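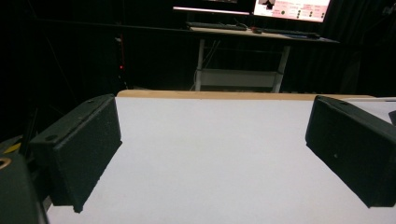 Automation and Manual Work, Unit 5
Household and shop-floor chores: what can be handed over
Notes prepared by Seraina Lüthi

5.1 Scope

The question for this unit is whether a general-purpose machine can take over chores that a person does by hand without training. Wiping a table, folding a towel, sorting mixed screws into bins and loading a dishwasher all count. Welding a car body does not, even though it is harder for a person, because the parts arrive in fixed positions and the cell is built around the task.

Keep two terms apart. A task is "possible" if a machine has completed it at least once with no human touching the parts. A task is "done" if it runs for a full shift at an agreed failure rate, with the cost of recovery included. Most public claims concern the first term.

5.2 The two-finger gripper

Most current chore work uses a parallel gripper: two opposed fingers that close along one axis. It has one degree of freedom plus whatever the wrist provides. It holds blocks, cups, handles and box edges well. It has trouble with:

- flat items lying on a flat surface (paper, coins, lids), where there is no edge to get under
- cloth, where closing on the top layer often takes the second layer too
- items that must be turned within the hand, such as a key or a pen

For flat items, the usual workaround is to slide the object to the table edge and grip the overhang. This adds a step and requires free space at the edge. On a shop floor the fix is generally a fixture. In a kitchen there is no fixture.

5.3 Worked case: Pretville

The Pretville line packs small hardware kits. One station was given to an arm running the Hasamau controller; the next station stayed manual. Over the January trial each station was assigned 3000 kits.

The arm dropped or misplaced a part in 42 kits. Of these, 13 needed a person to stop the cell and clear it by hand. The rest were caught by the scale and repacked automatically. Average cycle time was 2 times that of the manual station.

Work out the failure rate (1.4 percent) and the stop rate (0.43 percent) before reading on. The stop rate is the figure that decides staffing. If one person can watch several cells, a slow arm may still pay. If each cell needs its own attendant, it does not.

5.4 Why the home is harder

Thiele's scheme, used throughout this course, rates a workplace on variation of objects, variation of layout, and cost of an error. Pretville rates low on all three. The Jesholm test apartment, covered in Unit 6, rates high on the first two. Error cost there depends on the item: a dropped sock costs nothing, a dropped glass ends the run.

Homes also lack a scale at the end of the line. The machine has to check its own work, and checking whether a pan is clean can be harder than washing it.

5.5 For next session

Pick one chore you do weekly. Break it into grasps, moves and checks. Mark each step that a two-finger gripper could not perform as you perform it, and propose a substitute step. One page, no drawings required. Bring a stopwatch time for the full chore done by hand.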